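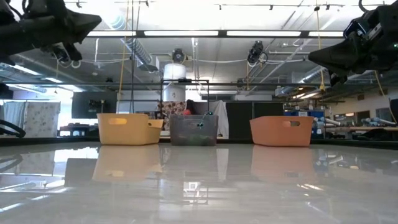 kusia_flats: Striking one line on a petition sheet does not strike the sheet. If the clerk threw out whole pages because of a single bad entry, that is a separate complaint and should be raised separately.

Signatures struck from independent nominating petition, short by 2 - what can be challenged?

Posted in: Local Elections and Council Matters

becerra_ward_indy

I am running as an independent for the city council seat in Becerra ward, Taltum. The requirement for an independent in a ward race is 70 valid signatures from registered voters living in the ward. I filed my sheets before the deadline and received a stamped receipt. The clerk's office has now sent a notice of insufficiency: 19 signatures struck, 68 accepted, so the petition is short by 2.

The notice lists the struck lines by page and line number with a letter code beside each. The key to the codes was not included. I called and was told that R means not registered, A means address, D means duplicate and L means illegible. Most of mine are coded A.

I went through the A lines against the voter list I bought from the county. Several of these people live on the north side of Mellgate Avenue, which moved into Becerra ward when the lines were redrawn. Their entries on my copy of the list show the old ward. The adopted map shows them in the new one. I think the clerk checked against the old list, but I can't prove it.

Nobody from a party has filed an objection. The clerk did this on intake. The notice says I may "request review" but gives no form and no standard. It does give a closing time of 5 p.m. on the last day of the review period.

What I need to know:

Can I collect two more signatures now and add them?

If not, what do I file to get the Mellgate Avenue lines restored?

Does it matter that the printed name is missing on a few of the accepted lines? I don't want to ask for review and come out with fewer than I have.

3 replies

precinct_paperwork

Taking these in order.

On adding signatures: check whether your city charter has a supplement provision, sometimes called an amendment or cure period. Some charters allow a supplemental filing after a notice of insufficiency, and some treat the petition as closed at the filing deadline. The state code usually controls only if the charter is silent. If the notice mentions review and says nothing about a supplement, assume there isn't one until you have read the charter section yourself. A phone answer from the counter is not something you can rely on later.

If a supplement is allowed, file it as well as the request for review. The two are separate remedies and using one normally does not waive the other. Watch the circulation dates. In some places supplemental signatures must be dated after the notice, and a leftover sheet from the first round won't count.

On the Mellgate Avenue lines: you need to show three separate things for each line, and it is worth keeping them apart on paper.

First, that the signer was a registered voter on the date of signing. The county registration record shows this. Get a certified extract for each person. The list sold to candidates is an export made on a particular day and carries no certification.

Second, that the address on the petition line matches the address of registration. Differences such as a missing apartment number or "Ave" for "Avenue" are generally treated as immaterial, but check whether your code says substantial compliance or strict compliance.

Third, that the address lies inside the ward as it legally stood on the signing date. This is your real argument. The controlling document is the adopted ordinance with its map and its written boundary description. The ward field in the voter file is derived from it, and it can lag behind. Get a certified copy of the ordinance from the same clerk's office that issued your notice. Confirm the effective date. Redistricting ordinances are often adopted well before they take effect, and if this one takes effect only on election day, or on the day the new council is seated, read the nomination section carefully to see which lines apply to petitions.

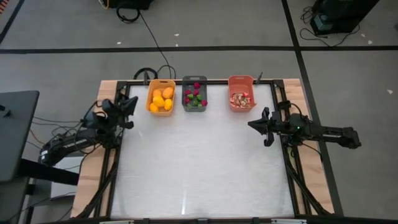
Read the written boundary description too, and don't stop at the map. Where a ward line follows a street, the text will say whether it runs along the centerline, the right-of-way line or the rear lot lines. With a centerline boundary, odd and even house numbers fall in different wards. If your signers are all on the north side, put that in a table: petition page, line, house number, side of street, ward under the ordinance, ward shown in the county record. One row per signature.

Then ask the clerk in writing which voter file was used for the check and the date it was extracted. Make this a public records request and also put it in your request for review. You don't need to prove in advance that the old file was used. It is enough to show that the address is in the ward. The file date explains the error and makes it easier for the clerk to correct it without a hearing.

As there is no form, a letter will do. Include the title of the petition, the office sought, the date of the notice, the page and line numbers you dispute, the ground for each, and the relief requested ("restore the following lines and certify the petition as sufficient"). Attach the certified copies. File it in person and get a stamp. Do not aim for 5 p.m. on the last day.

On the missing printed names: whether a review can go below 68 depends on scope. If review is limited to the lines you dispute, the accepted lines stay as they are unless an objector raises them. If the code says review of the petition, everything may be open. Either way, you are already insufficient, and a number lower than 68 puts you off the ballot no more than 68 does. The practical consequence is that you should dispute every line you can support in good faith, and you should not stop once you reach two. Bring a margin.

One more item. Look at your D lines. When a voter signs twice, many codes strike the second signature and keep the first. Clerks working fast sometimes strike both. If that happened, one of each pair should come back.

taltumwatcher

Just get two more signatures and drop them off. They always let you fix it. A friend did it for the school board with no trouble.

 precinct_paperwork
 School board petitions are usually under a different chapter from city offices. I would not depend on this.

 becerra_ward_indy
 I checked the charter. No supplement for ward offices. It does exist for citywide offices, in the next section down.

old_ballot_box

Agree with the long reply on the ordinance. A few additions from having done this in Kusia, where the rules are similar but not identical.

For the L lines, a short signed statement from the voter giving name, address and the date they signed was accepted there. For the R lines it is rarely worth the effort unless the person registered recently or changed their name. Search the county record by address and birth year if you have it. People turn up under a former last name.

Check the registration status of your circulator as well. If you used anyone to carry sheets who lives outside the ward, and the charter requires a ward resident, every signature on those sheets is exposed. The clerk may not look at this on intake but an objector will, and in Kusia the objection period opened only after sufficiency was certified. So getting to 70 was not the end of it.

Ask for the worksheet. The person who checked your petition marked it up somewhere, on paper or on screen, and that markup shows what they searched. Mine showed that the search had been run on the street name with a typo in it.

If review is denied, the next step is court, and the deadline is counted in days from the denial. Find out that number now. Ballot printing sets the schedule and judges are reluctant to act once the printer has the file.

becerra_ward_indy

Update. I have the certified ordinance. It took effect on adoption, and the boundary runs down the centerline of Mellgate Avenue with the north side in Becerra ward. The clerk confirmed by email that the check used a file extracted before the county updated its ward fields. Two of the D lines are the same voter, both struck. Letter filed and stamped this morning, with the table attached. Still waiting for the worksheet.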